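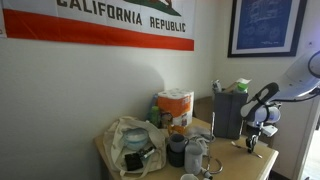 About Gaveo

Gaveo is an equipment planning office in California. We help small firms, colleges and technical schools decide what automation equipment to buy, what it will cost to own, and when the money has to be available. We don't sell robots, and we take no commission from companies that do. Our fee is fixed before work starts and is paid by the buyer.

The office has five full-time staff and has been at the same address since it opened. Most of our work concerns single-arm cells: one manipulator, one end effector, one work surface and whatever safety equipment the risk assessment calls for. We have completed 38 purchase plans of this type. Larger lines are outside our scope and we refer them elsewhere.

What a purchase plan contains

A plan is a written document with a cost sheet attached. It covers the task, the equipment class, the site, the schedule and the full cost of ownership over a period agreed with the client, normally ten years for fixed equipment and five for computers and cameras.

The task statement comes first. It lists the objects to be handled, their weights and sizes, the reach required, the rate at which work has to be done and the error rate the client can accept. Clients often arrive with a model already chosen. We set it aside until the task statement is signed, then check whether it meets the requirement. In many cases it does, and the plan goes on to price it.

The site section records floor loading, power, network, door widths and clearances. A work area that will be shared with people is measured at full arm extension with the tool attached. Tool length is left out of supplier reach figures and has caused more layout changes on our projects than any other item.

The cost sheet is divided into these lines:

Arm and controller
End effector, fingers and spare fingers
Mount, table or pedestal
Cable management and spare cables
Sensors and lighting
Computer and storage
Software licenses, by year
Safety equipment and assessment
Freight, rigging and installation
Training hours
Test objects and consumables
Service contract
Disposal or trade-in value

The arm and controller are usually the best known figure on the sheet and the least likely to change. The lines that move are installation, software renewal and training. We carry a separate contingency against each of these instead of one percentage on the total, so that the client can see which risk the money is held for and release it when that risk has passed.

How we estimate

Gaveo keeps its own price file. Entries come from written quotations obtained for past plans, with the quantity, delivery terms and expiry recorded. A price older than three quarters is marked stale and is not used in a final budget without a fresh quotation. Renzo Piras maintains the file and signs off each cost sheet before release.

Hours are estimated from logs. For every cell we have planned, the client is asked to return a record of setup time, downtime and operator hours for the first year. Returns are voluntary, and the set is uneven. Colleges report well. Small shops tend to report until the cell is working and then stop.
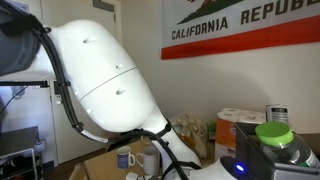 Small costs are entered individually where they repeat. Cable ties, straps, finger pads, cleaning supplies and replacement test objects are each minor, but a cell that runs every working day uses them steadily, and most equipment grants do not pay for them. They have to be placed in an operating budget, under an account the client's finance office will recognize. We write these lines in the client's own account codes where the codes are supplied.

For household handling tasks, test objects should be bought in sets with some variation in size, handle shape and surface. Breakage is entered as a yearly allowance. Ceramic items are cheap to replace, and a client who budgets for replacements will test more freely than one who doesn't.

Lease or purchase

We compare both for every plan. Leasing tends to favor clients whose task may change within three years or whose capital budget is closed. Purchase favors clients with steady use and someone on site who can do basic maintenance. Used arms are considered when the controller is still supported and the joint hours can be read out in front of us. A used arm without a controller is treated as having no value.

The Pimbridge plan, finished last May, is a fair sample of our work. The school wanted two new arms for a training room. The task statement showed that the second arm would stand idle outside of a short teaching block. The plan recommended one arm, a second tool and a larger training allowance, and kept floor space and power for a later purchase. The second arm has not yet been ordered.

At Valentini the result went the other way. The firm had budgeted for one cell, and the downtime allowance alone was enough to justify a spare controller and a duplicate set of cables. Their total rose and the board approved it at the next meeting.

Staff

Renzo Piras, cost estimating and price file
Rozália Gajdoš, task statements and acceptance tests
Carla Awwad, site surveys and layout
Wissam Smadi, software, data storage and licensing
Tiziana Benedetti, contracts, leases and grant budgets
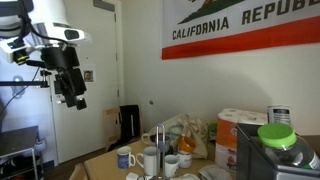 Working with us

A first call takes 45 minutes and is free. Please have a short account of the task, the amount available, the date by which it must be spent and the name of the person who can approve it. If a quotation is already in hand, send it beforehand with all pages included. Terms on the back page frequently affect the total.

A standard plan is delivered ten weeks after the task statement is signed. Plans tied to a grant deadline can be shortened if the site survey is done early. We do not release partial cost sheets, as these have been used as final budgets in the past.

Acceptance test support is available as a separate service. Rozália Gajdoš writes the test from the task statement, and it is attached to the purchase order before the order is placed. Suppliers are generally willing to accept a test at that stage and reluctant to do so afterward.

Calls are scheduled on Monday mornings. Clients of the former Goldale planning office, whose files we hold, should quote their old plan number.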